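The Tumia Guest Book Box, with 28 Linen Pages

Handmade in my studio by Gisela Vergara

OK so I should start by saying I never meant to make guest books. I bind wedding albums, that's what I trained in and that's what fills most of my week, but couples kept asking me for something that would match the album on the shelf, and the ones they were finding in stores had that shiny paper that smears if you so much as look at it. So I made one for a cousin, then one for her maid of honor, and now the Tumia is the thing I get the most emails about!

It's a book and a box together. The book has 28 thick pages (that's 28 you can write on both sides of, so plenty of room even for the uncle who writes a whole speech) and it opens completely flat, right down to the middle. I sew every one by hand with waxed thread. The box is covered in the same linen as the book and it has a little ribbon inside so you can lift the book out without tipping the whole thing upside down.

The paper is from Durán and I'm a bit obsessed with it. It's soft and slightly creamy, and it takes gel pens, felt tips and fountain pens without the ink going through to the other side. Glitter pens too, I tried. What it doesn't love is a really fat permanent marker, so please keep those for the signs.

Colors right now are oatmeal, sage, dusty blue, rust and a deep plum that I brought back because you all kept writing to me about it. I can send swatches of up to 2 colors for free. Screens are terrible at showing plum, so if that's the one you have your heart set on, do ask for the swatch first.

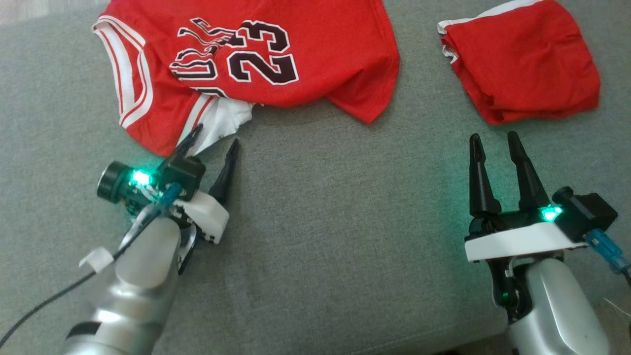 Names and dates on the cover are included in the price. I press them with foil, in gold, copper or white, and you can have your first names, your initials or just the surname. Please, please check the spelling before you send it to me! I copy exactly what you type in the box at checkout, accents and all. If you're not sure how long your names will run, write to me and I'll send a mock-up before I heat anything up.

For photo guest books (where people stick in an instant print and write next to it) choose the Tumia Wide. It's the same book with spacers sewn in at the spine, so once it's full of pictures it still closes and still fits in its box. I put a sheet of Restiteck corners in with each Wide, and they hold the small prints really well. You can buy extra sheets when you check out. Glue sticks are OK in a pinch but they make the pages wavy, and I would skip the wet glue entirely.

A few things people ask me all the time:

How many guests does it hold? Depends so much on your guests! Families usually share half a page, and friends from college take a whole one. If you're having a really big party I'd get two books and put them at opposite ends of the room, which also helps with the line.

How long does it take? Two to three weeks, plus shipping. June is the busy month here and I get slow, so if your wedding is anywhere near then, order early and have it sitting in a drawer.

Can I add pages later? No, sorry. It's a sewn binding and I'd have to take the whole thing apart.

Do you do bulk orders? Yes, for planners and venues. Elba Figueroa packs and ships everything with me and looks after those orders, so put her name in the subject line and she'll get back to you with prices.

Can you match my album? If I made your album, yes, I keep a note of the linen. If someone else made it, send me a picture taken by a window in daylight and I'll get as close as I can.

Caring for it is easy. Linen marks if you put a wet glass on it, so set it somewhere away from the bar. Dust comes off with a dry, soft brush. Keep the box out of direct sun or the spine will fade before the rest does.

It ships in a Custon carton with padded corners. If anything turns up dented, keep the packaging and email me the same day, and I'll sort out a new one for you. Personalized books can't be returned just for a change of mind, but plain ones can, as long as there's no writing in them.

Choose your color, foil and size from the menus, and leave me a note if there's anything else I should know.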